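Search this site
Enter keywords
Print this page
E-mail this page
Thu 14 November
By Papadakis

Drying and Rolling Flatware in a Terry Towel

Terry cloth holds more water than flat-weave cotton and does not scratch polished steel. Use a square towel, washed at least twice without fabric softener. Softener coats the loops and cuts absorption. New towels shed lint, so run them through the dryer once before use.

Rinse the flatware, shake off the excess, and spread the towel flat on a covered table. Smooth it outward from the center.

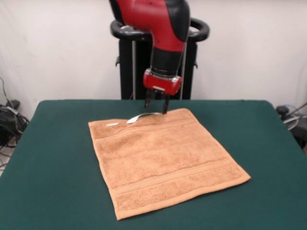

Spoons go down first. The bowl holds water longer than any other part, so each one needs its own space. Lay the spoon across the towel near the upper edge, parallel to the woven band, with the bowl to the left and the handle to the right. The band is a usable guide line: the loops stop there, and pieces placed square to it roll evenly. A slight wrinkle in the cloth does no harm at this stage.

Fold the upper edge over the spoon and press along the handle. Roll toward the lower band, adding one piece per turn. Stop at four pieces for a hand-size towel. Leave the roll for 300 seconds, then unroll it and wipe each bowl with a dry corner.

Wash the towel after 32 pieces or when it feels damp throughout. Hang it open. Do not store flatware in a damp roll; spotting will appear along the edges of the handles.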